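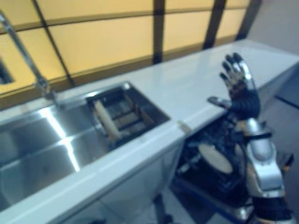

第14号

台所の流しまわりの「収納術」というものを、私はあまり信用していない。

雑誌でもネットでも、流しの写真はたいてい白い天板にステンレスのシンクで、光がすっと筋になって映っている。きれいだとは思う。でも、ああいう光り方をするのは流しとして優秀だからではなく、照明が当たっているからだ。うちの流しだって夕方に蛍光灯をつければ光る。水垢ごと光る。

9月に天板の相談でショールームを回ったとき、Stilanoの白い天板をずいぶん勧められた。「汚れが見えるからこそ、すぐ拭けるんです」と言う。ものは言いようである。前の家が濃い灰色の天板だったときは、別の店で「汚れが目立たないからお手入れが楽なんです」と言われた。どちらを買っても楽になるらしい。それなら値段で決めさせてほしい。

で、結局白にした。安かったほうが白だったからで、暮らしの哲学とかは特にない。

使ってみた感想を書いておく。醤油は見える。コーヒーも見える。ここまでは店の人の言うとおり。ただ、見えたら拭くかというと、見えたまま翌朝まで置くことのほうが多い。カレーの黄色は一晩置くと少し残った。中性洗剤で二回拭いて、三日くらいしたらわからなくなったので、まあ許容範囲ということにしている。

シンクのほうは、ヘアライン仕上げ。「傷が目立ちにくい」と説明書きにあった。たしかに、もともと細かい筋がたくさん入っているのだから、筋が一本増えたところで区別はつきにくい。これを長所と呼ぶのはちょっとずるい気もする。ちなみに筋と直角についた傷は普通に目立つ。鍋の底を引きずってつけた。二週間目だった。

それから、広い水切りの面と深い槽を並べたタイプについて。これは前から疑っていて、いまも半分くらい疑っている。平らな金属の面が広いと、洗った皿を置けて便利ですよ、という話なのだが、置けるということは置きっぱなしにできるということだ。うちでは夜の皿が朝まであり、朝の皿が昼まであり、片付いている時間帯がほとんどない。面が狭かったころは置き場がないから仕方なく拭いてしまっていた。

深い槽は、よかった。これは素直に書く。大きい鍋が寝かさずに入るし、水はねが減った。深いぶん腰に来ると言う人もいるが、私の背丈では気にならない。ただ四角い槽の隅は洗いにくい。スポンジの角がうまく届かず、茶渋みたいなものがたまる。古い歯ブラシで週に一回こすっている。丸い隅の製品もあったが、あちらは見積もりが高かった。

ついでに道具の話。

水垢用に、Ferkumerのクロスを買ってみた。1000円。洗剤なしで鏡のように、という売り文句だったので、どうせ嘘だろうと思って右半分だけで試した。左半分は使い古しの綿のふきん。7日続けて、結果はほぼ同じ。強いて言えばFerkumerのほうが水の吸いはいい。でも鏡のようにはならないし、ヘアラインの流しが鏡になったら、それはそれで仕上げが削れているのではないか。

クエン酸も使った。白い輪っかには効いた。水に溶かして吹いて、キッチンペーパーをかぶせて待つだけ。こういう地味なものは宣伝が少ないせいか、期待しないぶん満足度が高い。塩素系の漂白剤と一緒に使うのは危ないので、それだけは本当に気をつけてほしい。

蛇口の根元は、いまだに答えが出ていない。水がたまって、乾いて、白くなる。カバーを巻くといいという記事も読んだが、巻いたカバーの下がどうなるかは書いていなかった。たぶん、そういうことなのだと思う。

天板の上には何も置かない主義、というのも一時期やってみた。洗剤もスポンジも全部しまう。見た目はたしかにすっきりする。ただ、濡れたスポンジを扉の中にしまうのはどうしても納得がいかず、四日でやめた。いまはスポンジと洗剤だけ出してある。来客があると引き出しに放り込む。

次はPapadakisの水切りかごを試すつもり。3438円で、かごにしては高い。折りたためるそうだが、折りたたんだところを私が見る日が来るのかどうか。届いたらまた書きます。

2021年11月29日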